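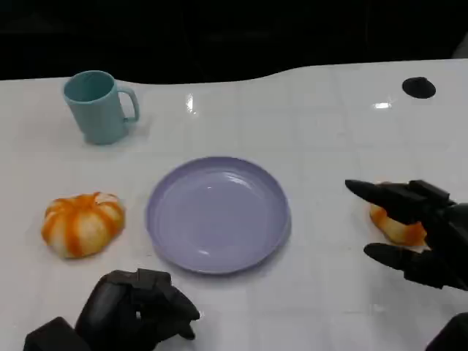
Hi all, it's 2022-01-27 and I owe you the midyear report on Walk Yourself There, our project to get kids in Gandunport moving around town without a grown-up attached. Short version: we're a bit behind on the route maps, well ahead on families, and I'm having more fun than I probably should on grant money! I wrote most of this at a white table with a teal mug standing on it, which is the same sort of setup I use for our parent evenings, and those evenings are where most of the news comes from.

Where we are with families

We promised you 100 families by April and we have 93 signed up already. Most have kids between eight and eleven. Of those, 62 have finished the first stage, meaning the child has made one trip alone (to school, the library, a friend's house, the corner store) and the parent stayed home. A few parents told me they stood at the window the whole time. Fine by me, it still counts.

Nondton has been slower. The main road there has no crossing for a long stretch, and I can't in good conscience tell a mom to relax about it. We've switched to a buddy setup on that side, two or three kids walking together, and sign-ups picked up after the holidays.

The parent evenings

I went in thinking people would want crime numbers. They mostly want to talk about their neighbors. What will the lady across the street say, will somebody call the school, that kind of thing. So we dropped the slides and now we just sit and talk, and the evenings run long. The Maldonado Street group has started meeting without me, with their own snacks and their own list of houses where a kid can knock if something goes wrong. I'd love to copy that list idea everywhere.

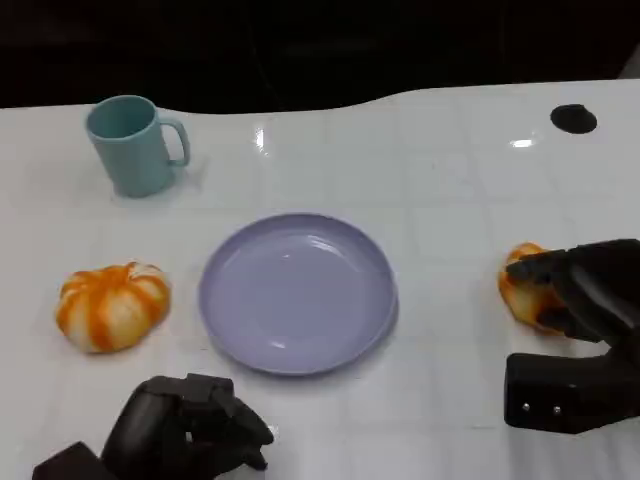 Money

We've spent less than planned on printing and more on room rental. I'd like your okay to move $1000 from the map line to rooms. If that's a problem, please tell me before the end of February, as I have to book the spring dates then.

What's late

The maps. The Tirka maps (that's the walking-route tool we picked last summer) came out too small to read, and the kids who tested them said so very clearly. We're redoing them with bigger street names and landmarks kids care about, so the bakery and the dog park are in and the tax office is out. I expect to send you proofs in March.

Coming up

Stage two is the bus. One ride, one transfer, home by dinner. Eleven families have asked to go first, and I still need a written yes from the bus company about kids under ten riding alone. I called again on Monday and will send you their answer when I have it.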